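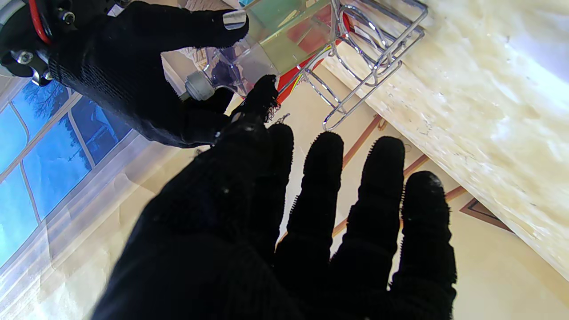 The residence kitchens at Trarnville will change over to a single standard for decanted dry goods and liquids before the start of the winter session, and comments on the draft are invited in this thread. Under the draft, anything removed from its retail packaging goes into a clear plastic container with a fitted closure, and opaque tins are retired from the open shelves. The container shown is of the general kind proposed: the walls are transparent enough to let color through, in this instance some pale green and a patch of red, and the grey-white round fitting at the end can be checked without taking anything apart. Staff who still hold opaque tins should empty and return them to the store in the usual way.

Comments should address the storage standard only. Questions about the refrigerator rota belong in the other thread.

Willy Vanhove
Residence Kitchens, Trarnville
27 September 2021

Re: Draft storage standard, residence kitchens
Posted by: northwing_pantry

Thank you for circulating the draft. The North Wing supports the move to clear containers in principle. We have used the Bivico range for dry goods for several terms and have had few complaints, apart from the lids, which discolor when they go through the dishwasher on the long program.

Our reservation concerns capacity. The draft permits containers up to 2000 ml. When full, these are awkward to lift down from the upper shelf with one hand, and shorter colleagues have raised this with us before. We would ask that the largest size be confined to the lower shelf.

We would also ask for clarification on spouted containers. Section 2 of the draft refers to "lidded vessels" throughout and does not say whether a container with a spout or a capped neck is acceptable.

Re: Draft storage standard, residence kitchens
Posted by: W_Vanhove

The point on the upper shelf is accepted and the wording will be amended. Spouted containers are acceptable for liquids provided the cap closes fully. They are not suitable for flour, fine sugar or ground spices, which collect in the neck.

Re: Draft storage standard, residence kitchens
Posted by: eastcourt_k

East Court does not agree that opaque storage should be withdrawn altogether. Several of the items we keep on open shelving, including dried herbs and paprika, lose color in daylight. Our kitchen faces south and the shelves are not shaded. A transparent container is convenient for the person checking stock and rather less good for the herbs.

We would propose an exemption for any item whose supplier recommends storage away from light. This need not complicate the standard. A short list could be attached to it.

Re: Draft storage standard, residence kitchens
Posted by: northwing_pantry

With respect to East Court, an exemption list was tried under the previous arrangement and within a term it covered most of the shelf. The herbs could be kept in a closed cupboard in the same clear containers. That would meet the concern without a second type of vessel.

Re: Draft storage standard, residence kitchens
Posted by: eastcourt_k

The cupboard in question holds the first aid box and the spare linens. If it can be cleared, East Court would withdraw the objection.

Re: Draft storage standard, residence kitchens
Posted by: sauces_and_sundries

May I raise squeeze bottles, on which the draft is silent. These are the items most often left standing in a ring of their own contents, and they account for most of the time spent wiping down the counter in our kitchen.

We favor a wire rack that allows the bottle to lie at an angle with the nozzle end lowest. The contents are then ready to dispense and the last of the bottle is not thrown away. A chrome rack of thin rods is easily rinsed, and it leaves most of the bottle in view, so that a label can be read where it lies. The red bottle below, with the rainbow stripe on its side, is lying in such a rack with its nozzle toward the wire ring. Anything textile should be kept well clear of the nozzle end, and I note the beige knitted article beside the rack. 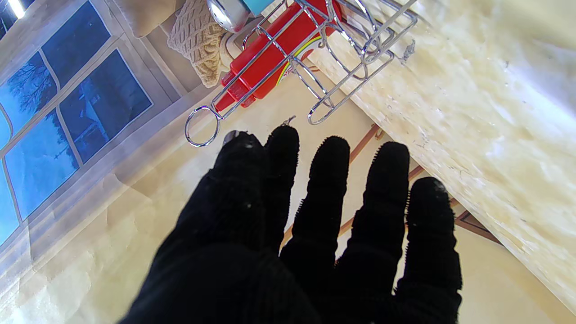 Re: Squeeze bottles and wire racks
Posted by: W_Vanhove

I have given this reply its own heading, as the matter deserves a separate section in the standard.

The proposal is a reasonable one. My hesitation is hygiene. A bottle stored nozzle down depends entirely on its cap, and the caps on many squeeze bottles are poor. If racks are adopted, I would wish to see a washable tray beneath each of them and a weekly check of the caps. Bottles holding less than 100 ml should be stored upright, being too light to sit securely in most of the racks we have looked at.

Re: Squeeze bottles and wire racks
Posted by: bosman_house_stores

Bosman House has used Clendimier racks on the counter since June. We can report that the finish has held up and that the rods come clean with ordinary dish soap. The feet do mark a painted surface, so a board or mat underneath is advisable.

We do not share the view that small bottles need to stand upright. Ours lie in the rack without difficulty. We would prefer that each kitchen be left to decide this for itself.

Re: Squeeze bottles and wire racks
Posted by: sauces_and_sundries

The tray is agreed. As for the weekly check, our kitchen would ask that it be combined with the existing shelf check. A separate sheet will not be filled in.

On textiles, could the section also cover oven mitts and dish towels? They tend to be put down wherever there is space, and at present no hooks are provided on the counter side.

Re: Squeeze bottles and wire racks
Posted by: W_Vanhove

Combining the checks is agreed. Small bottles will be left to the discretion of each kitchen, with a note that the upright position is preferred. Hooks will be raised with Maintenance, and the cupboard in East Court will be inspected at the same visit.

The revised text will be posted in this thread. Kitchens that have already ordered opaque tins should hold them unopened until then.

Re: Squeeze bottles and wire racks
Posted by: eastcourt_k

Noted. Ours have already been opened.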